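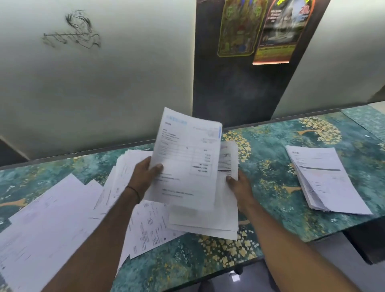
Old laser pointers and bar-code diodes are so much fun to bring back to life on the bench! A few things I've picked up along the way:

- **Clip on first, power up last.** Laser diodes hate static. I keep the legs shorted with a bit of foil until everything is soldered, and I wear a wrist strap the whole time.
- **Use a current-limited driver.** A plain resistor will do for an LED, but a laser diode can die in a blink from a tiny spike. My little Arkel board has a soft start and I love it.
- **Start low.** Turn the current up in steps of 4 mA and write each one down. My last red one stayed dim and fuzzy up to 28 mA, then snapped into a bright, grainy spot (still my favorite moment!).
- **Keep it cool.** A brass housing and a dab of thermal paste make a huge difference on long runs.
- **Leave the window alone.** If it's dusty, a puff from a rubber bulb is plenty. No rags, no fingertips.

Always wear goggles rated for your wavelength, and aim at a matte black card, well below eye level. Parts drawer labels are next on my list, probably in March.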